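Week seven of the laundry task

16/04/2022

I said I would write something when we got past the halfway mark, so here are my notes. We now have 567 demonstrations of the laundry task that I am happy to keep. The target is 1000. I had hoped to be further on by Easter, but we lost most of a fortnight to a faulty wrist cable and a change in how we name the files.

For anyone new to the blog, I work at Fusura, in a small group that teaches a two-armed robot to do housework. One of us drives the arms by hand, the cameras and the joint positions are recorded, and later a model is trained on the lot. My job is the middle part, which means I decide what gets recorded and throw out what should not have been.

The throwing out takes longer than I expected. When Jasper Van Loon and I went back through the first month, we removed 218 recordings. Some had obvious faults, such as a camera dropping out halfway. Most were more awkward than that. The item ended up in the machine, but the operator had pushed the door with the back of the arm, or had dropped the item twice and picked it up from the floor. A person watching would say the job was done. I don't want the model copying it, so those went in a separate folder. Rianne Verhoeven thinks we should train on the recoveries later, and she may be right. For now they stay where they are.

We have also changed how we set up each recording. In November, during the trial runs, we put the basket in the same place every time, on a cross of tape. The model learned the cross of tape, more or less. Move the basket a hand's width and the gripper closed on air. Now the basket is moved before every recording, and the person driving does not choose where it goes. Yara Haddad wrote a short script that gives a position and an angle, and we follow it even when the position is a nuisance.

The items vary too. We began with tea towels and T-shirts, then added socks, and lately soft toys. The toys are harder to drive than I thought they would be. A towel can be pinched almost anywhere and it will come up. With a big plush toy you have to get the fingers either side of a part that will hold, and then there is a lot of it to get past the rim of the drum without catching the rubber. My own first attempts were poor. Tineke Baert is much better at it, and I have asked her to do most of the toy recordings this month. 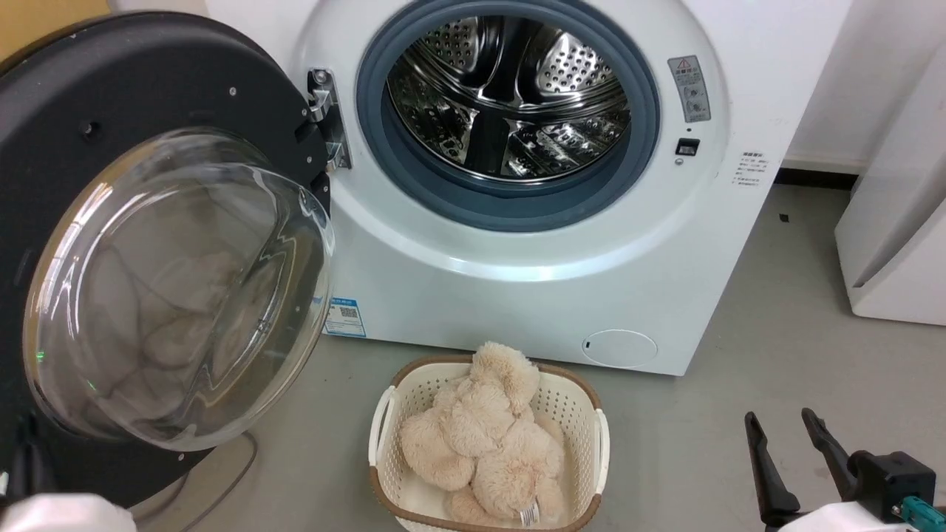 The door has its own set of rules. For half of the recordings it starts open and for the other half it starts shut, and the two kinds are labelled separately. I would like a third kind with the door partly open, but the hinge lets it drift and we can't get the same starting angle twice. Roel Bakker has suggested a wedge of foam. I will try it, though then the foam will be in every recording.

On a good day we manage around 40 that are worth keeping. After lunch the rate drops, and so does the quality, so we have started swapping drivers every half hour. I check the day's work before going home, at double speed, and write one line on each.

Next week is socks again, with the new basket positions. I also need to order a second drive, as the first is nearly full.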